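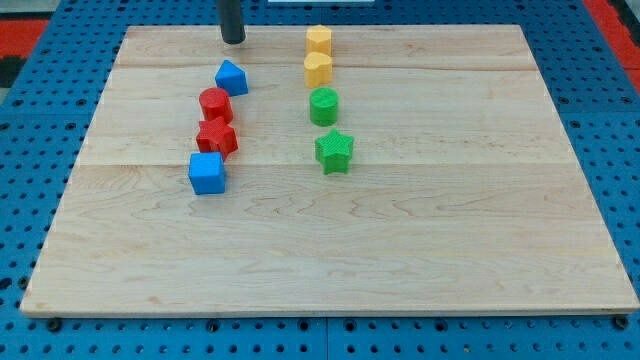 Shape blocks on a maple board, with the gripper at the far side of the work surface.

Renting the Robot: A Look at the Forham Bench Service
By Dilani Munasinghe
16/01/2022

For many small manufacturers and technical colleges, the price of a robot arm is only the first expense. Installation, guarding, training and repair follow, and a machine bought for one course or one product line may stand idle when that work ends. Idari, a supplier of light automation equipment based in Prudondale, has introduced a subscription meant for customers in that position. It is called the Forham Bench Service, and it places a complete sorting and handling station on the customer's premises for a monthly fee of $1,055.

The fee covers the arm, the gripper, the controller, a perforated table and a set of practice parts. It also covers two maintenance visits a year and replacement of worn gripper fingers. Delivery and setup are charged separately. The shortest term is 7 months, which Idari says was chosen to fit a college year with time left over for staff to prepare.

This magazine had the use of a Forham station for three weeks. It was delivered in two crates and assembled by an Idari technician in a single morning. The table takes standard bolts, so that boards and fixtures can be moved without drilling. The practice parts are small plastic blocks in plain colors, among them cubes, cylinders, stars and hearts. They are inexpensive to replace, and the differences in shape are useful. A cylinder can be taken from almost any side. A star must be approached with more care, and students who ignore the angle of the points will soon see a part turn in the grip.

The first lessons ask the user to teach a position, pick up one block and set it down elsewhere on the board. Later lessons introduce sorting by color, then by shape, and finally by both together. The software, supplied by Peixoto under license, presents each task as a row of steps on a tablet. Our two test operators, neither of whom had programmed a robot before, finished the opening lessons in an afternoon. The section on grip force took longer. Its instructions are brief, and the term "soft close" is used for several pages before it is defined.

Changing from one task to another was simple. Saved programs may be recalled by name, and the arm returns to a rest position before a new one begins. Recovery after a stop was less satisfactory. When a run was interrupted, the software required the full task to be started again, even if most of the blocks had already been placed. Idari has stated that an update planned for August will allow a task to resume at the last completed step.

Support is provided by telephone and by e-mail during business hours. We made 3 calls in the course of the trial, and each was answered by a person familiar with the equipment. Customers who run evening classes should note that no support is offered after six o'clock.

At the end of the term the station may be returned, kept at the same monthly rate, or purchased. The purchase price falls with each month paid. Early return carries a charge of $3,032, and prospective customers are advised to read that clause closely before signing. A college with a settled program and its own repair staff will probably spend less by buying outright. For a workshop that has yet to decide whether automation suits its work, the Forham service offers a reasonable way to find out.

Inquiries may be directed to the Idari sales office in Prudondale.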